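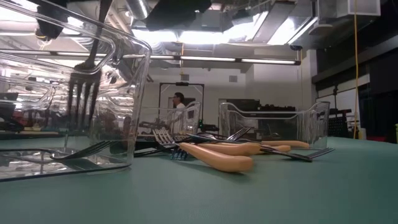 Forks, a clear plastic bin, a green tabletop.

Emptying the kitchen: notes for my talk on moving somewhere smaller

Last updated: July
12 shares · 22 comments

Say hello, check they can hear me at the back. Phones off. Mine too, do it in front of them or I'll forget again.

Start with the gravy jug story. I moved from a three-bedroom house in Zukthorpe to a flat with a kitchen you can cross in two steps, and I did the kitchen last, the night before the van, with a roll of tape that kept splitting. I wrapped a gravy jug in a tea towel and put it in a box marked BATHROOM. Didn't see it again until the spring. (Pause here, people usually want to tell me theirs. Let one person, then move on!)

So the whole talk is really an argument for doing the kitchen first, or at least starting it first. Everyone leaves it because they're still using it. I know. But you're using very little of it, and that's the bit I want to get across before the tea arrives.

SLIDE - the week of the tub

Get a tub, any tub, a washing-up bowl will do, and stand it on the worktop. For one week, anything you use goes in the tub once it's washed and dried. Cook as normal. Don't be good about it, if you always have toast for supper then have toast. At the end of the week the tub is your kitchen, more or less, and the drawers are the other stuff.

Roswitha Harms tried this after I gave a shorter version of the talk last year and she rang me quite cross. She'd found she owned a fish kettle. She'd been married with that fish kettle. I said keep the kettle if you like fish, and she said she doesn't, so that was that.

Ask the room: what would be in yours? Give it a minute. If it's a quiet lot, start them off with mine - the small sharp knife, the wooden spoon with the burnt side, one big fork, the tin opener. Someone always says wine glass.

Important to say: a week isn't the year. Christmas things, birthday cake things, jam things if you make jam. They get their own box and you decide about them separately, sitting down, with a cup of something. Don't decide about the roasting tin at ten at night.

SLIDE - cutlery

People get stuck on cutlery more than anything else and I think it's because it comes in sets. You feel you're breaking something up. My mother's set came in a case with a blue lining and I had never once used it for a meal, I just moved it from sideboard to sideboard. In the end my niece took it and uses it for beans on toast, and I was a bit shocked for an afternoon and then very pleased.

How I do it: tip the drawer out on a table, the whole drawer, crumbs and all. Sort by what it's for and don't worry about what matches. Eating, cooking, serving, and the mystery pile. Everybody has a mystery pile. Mine had a thing for taking the tops off strawberries and a key to a window in a house I'd left.

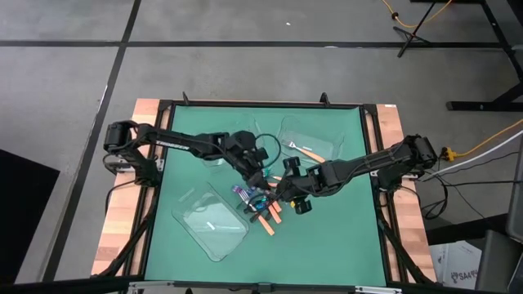 Then deal with the mystery pile first while you've still got the energy, as it's the quickest. If you can't say what it does, out it goes. If you can say what it does but you've never done it, out it goes as well. Myfanwy Parri kept a melon baller on the grounds that she might get into melons, and she's welcome to it, but it has to live somewhere and her new kitchen has two drawers.

Two drawers! Get them to picture that. I've got three and the bottom one sticks.

After that, the doubles. We've all got doubles. Pick the one your hand goes to and let the other go, even when the other is the nicer one. I kept the ugly peeler. It's got a bit of string round the handle and it's the best peeler in the world.

(If running late, skip straight to pans. I'm usually late by this point. Aim to be here by half past.)

SLIDE - pans

Short slide. Weigh them in your hand. If you can't lift it full of potatoes then you can't use it, and there's no shame in that, my wrists aren't what they were. Gayan Bhattacharjee swapped his heavy casserole with his daughter for two light saucepans and they both think they did well out of it.

Lids! Match every lid to a pan before you pack anything. Any lid left over goes. Do not keep a lid in case.

SLIDE - where it all goes

Family first, but ask properly, don't just turn up with a box. Anwara Haque sent her sons photos with a date on them, take it by then or it's gone, and I thought that was brilliant. No arguments, no boxes in the hall till autumn.

Then charity shops. Ring ahead, some are full up and some won't take knives, and you don't want to find that out with the boot open on a double yellow. Ask your council about pans that are past it, and whether they want them with the scrap metal.

I did try selling. I'll be honest with them about how it went. I made £22 on a mixing bowl and a set of scales and it took me most of a month, with people messaging at midnight to ask if I'd post to Ireland. If you enjoy it, do it. I didn't.

Costs, as someone always asks. My van was £269 with one man, and I was quoted more than £200 on top for them to pack the kitchen for me. I packed it myself and spent the difference on a decent armchair. The armchair is very good.

SLIDE - packing

Small boxes. Plates on their edges like records, not in a stack. Sharp things rolled in a towel with tape round it and SHARP written on, both sides. And the tub from the first slide goes with YOU, in the car, on the passenger seat if need be, along with the kettle, mugs, tea, milk, and loo roll. First night you can make a meal and you haven't opened one box.

Nuwan Gamage put a tin of soup in his and left the tin opener in the old house. Mention this, he's said I can.

Questions, then tea. If they ask about freezers, run it down over the fortnight before, eat strange dinners. If they ask about books, that's my other talk and I get upset.

Handout is on the chair by the door, large print ones underneath. Remember to get my pens back.

Sign up for the newsletter and get new talks and dates by email. You can unsubscribe whenever you like.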